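Print this page | E-mail this page

Pluvdale Bench Notes: Dell desktop, open case

Gallery, 2 pictures. The Dell came to the Pluvdale bench in August as part of a Bornton office clear-out. Side panel off, board left in the case. The subject is the processor socket and what sits near it: the retention lever, the capacitors to the left, the slots lower down. Click a picture to enlarge.

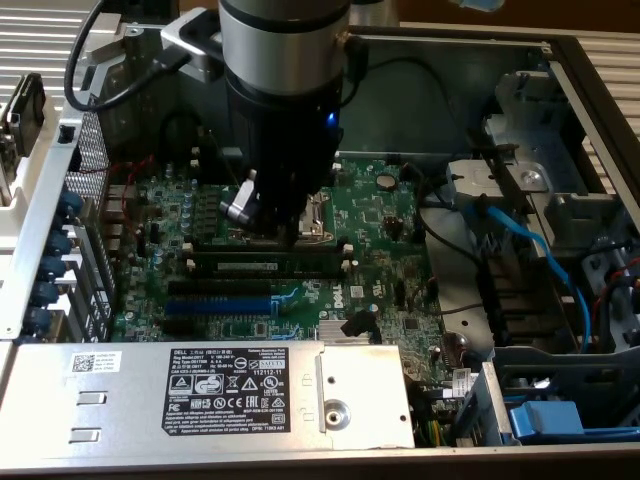
Socket area and expansion slots, viewed from above. The Dell lettering is printed on the board itself, with a small finned heatsink below it.
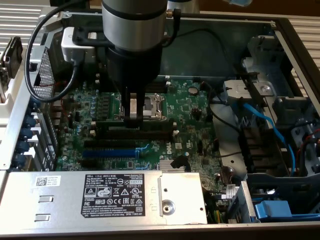 Na-rae Yoo writes that on office desktops of this age she checks the capacitors before anything else, and replaces the coin cell whether or not it still reads good – a flat one loses the clock and the boot order, and the fault gets blamed on the disk.

Her other advice concerns the socket. Keep sleeves and cloths away from the contacts, and do not force the lever. A bent pin can sometimes be set straight under a loupe; allow about 20 minutes.

Comments (3)

Hustard
Do you clean the slots on these? I use a dry brush and nothing else.

Mansour
Same. Contact cleaner only if a card drops out after reseating.

Hustard
Thanks. Will try that on Friday – mine has a memory slot that comes and goes.

Log in to comment

This site uses cookies to remember your settings. By continuing to browse you accept their use. Accept | Read more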